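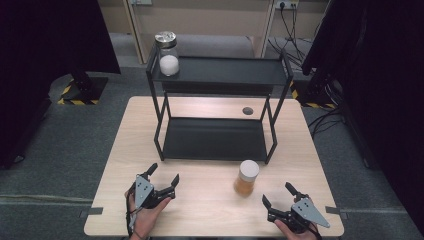

Two-tier shelf in black metal, with a lidded glass jar at the left end of the upper tier and a small amber bottle on the table in front.

Small Shelves for Bathrooms and Desks
Lorkamero Gallery
Updated 2024-09-03

Lorkamero sells small storage pieces from a showroom on the second floor of the Werkbridge building in Tunstall. The gallery pages cover the things customers ask about most in the showroom, and this one is for the Feltent two-tier shelf, which came back into stock in August after a gap over the summer.

The Feltent is a tabletop shelf. It has two black trays on a frame of thin square rods, and the legs lean out a little toward the bottom. The lower tray sits just off the surface it stands on. The rim along its front edge turns up slightly, enough to stop a tube or a comb from rolling out.

We do not sell it as a wall shelf. There are no holes for brackets, and the frame should not be drilled.

About the jar

Glass jars with a metal screw lid are the most common thing people put on the upper tier. They are easy to lift out with one hand and the contents can be seen from across a room. Cotton balls, swabs, bath salts and hair ties all keep well in them. The jar is not included with the shelf. Most jars sold for pantry use will fit, so try one from the kitchen before buying another.

Keep the lid on in a bathroom with a shower. Cotton takes up damp air and goes flat.

If the jar is the only heavy thing on the shelf, it can stand at either end. Once the lower tray is loaded it makes no difference where it goes.

About the bottle

Amber bottles are used for oils, drops and other liquids that should be kept out of strong light. Small ones can go on either tier. We suggest the lower tray for anything with oil in it. A drip on the upper tray is easy to miss, and it will mark the base of whatever is put down there next.

Wipe the neck of the bottle before putting the cap back on. Turn the label to the front if there is more than one bottle of the same size.

Where it fits

Bathroom counter: Leave a gap behind the shelf for wiping. If the counter is narrow, turn the shelf sideways against the wall.

Bedroom dresser: Put a cloth or felt pads under the feet if the top is varnished or soft.

Desk: Stand the shelf forward of the cable hole so that chargers can still be passed through. Some customers run a phone cable up the back leg and keep the phone on the upper tray.

Kitchen: It works for spices and tea, away from the stove. Grease is hard to get out of the corners of the tray.

Setting it up

The shelf comes flat in a box with the trays wrapped separately. Stand the frame on a level surface, put the lower tray in first, then the upper one. Tighten the screws only after both trays are in. If the shelf rocks, loosen all the screws, press down on the upper tray with both hands and tighten them again.

Load the lower tray first. Tall items go on the upper tier, where there is nothing over them. Short jars, soap, tweezers and flat boxes go below.

Care

Wipe with a damp cloth and dry with a second one. Do not use scouring powder or steel wool on the black finish. Dust shows on it more than on white, and a dry paintbrush gets into the corners better than a cloth. In hard-water areas, dry the trays after any splash or they will spot.

Small scratches can be covered with black touch-up paint for metal. We keep a few bottles at the counter.

Stock and orders

We ordered 200 shelves in this finish, and 113 were left at the last stock check. White is sold out and has not been reordered. Each customer may order up to 6 at the listed price. Schools, salons and clinics that need more should write to the showroom with the quantity and a delivery address.

Shelves can be collected from the Werkbridge building during showroom hours. Use the side entrance and take the elevator to the second floor. Bring the order number. Returns are accepted within two weeks if the trays are unmarked and the box is included.

More galleries

Drawer trays and dividers
Glass jars with lids
Over-the-sink racks
Entryway hooks and benches
Desk cable boxes

Back to all galleries
Contact the Tunstall showroom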